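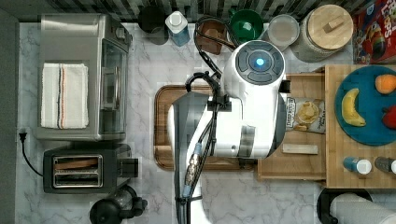
Meenakshi Panicker wrote to us in November that she had paid invoices through Berkeo for two years before she found out we were a company of 27 people. She had assumed we were part of her bank. We get that a lot, and it is a fair assumption, as most customers first meet us as a button inside somebody else's app.

## What we do

Berkeo makes payment software for small businesses. If you run a shop, a lettings office or a one-person trade, you can use us to send an invoice, take the payment and match it to the right customer in your books. The money goes from your customer's bank account to yours. We don't hold it in between, and we don't lend.

We charge a flat monthly fee. There is no percentage on each payment and no charge for closing your account.

## How we started

Tane Hoani and Yamuna Palaniappan met at Furell, where they both worked on card terminals. Small traders kept ringing the support line to ask when their takings would arrive, and the answer was usually three working days. Yamuna thought bank transfers could do the job faster if the paperwork around them was better. The two of them built the first version in the evenings and tried it with a plumber, a florist and a dog groomer. The florist is still a customer.

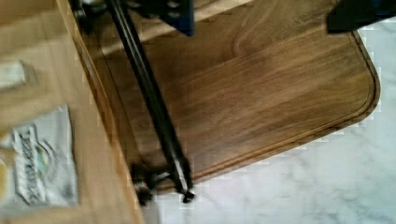 The first paid version came out the following spring, with 48 businesses signed up. We now have 745, most of them with fewer than ten staff. Of those, 275 came to us through Hervieu, the bookkeeping package, which has offered Berkeo as a payment option since our second year.

## Who runs it

Tane looks after the product and Yamuna runs the company day to day. Lakshmi Chowdary is head of compliance. She joined from Flirmont and reads every change to our terms before it goes out. Venkatesh Reddy leads customer support, which is done by our own staff – we have never used an outside call centre. 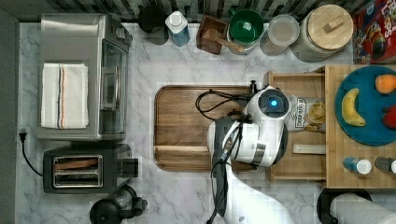 Support is open from 8am to 6pm on working days. Outside those hours you can leave a message in the app and we will reply the next working morning. If a payment has gone to the wrong account, use the red "urgent" link on your payments page, which is answered at any hour.

## Working with us

Open jobs are listed on the careers page, with the salary shown on each one. Accountants who would like to offer Berkeo to their clients should write to the partnerships team through the contact form.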